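Flernell: Counter Clearing in Simulation

Flernell is the set of 679 simulated episodes we put together at Guerra so the kitchen crew could see what a robot arm might take off their hands before one was ever bolted down beside them. Lindalva Frota, who has run the prep line for 12 years, chose most of the objects herself, and we're very grateful for her patience (and her long lists!).

The yellow pepper was her pick. The arm holds it by the top, just clear of the marble, with two tomatoes and a mug close by.

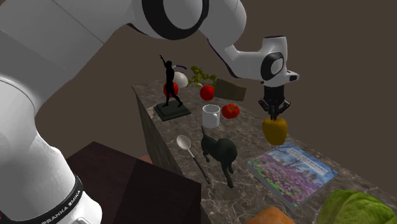
What changes for the crew

Sorting moves to the arm first, and the three people on that shift move over to cooking, with their hours kept as they are. Please send worries as well as bug reports to Natanael Vasconcelos. He reads them all, and the next release is planned for April.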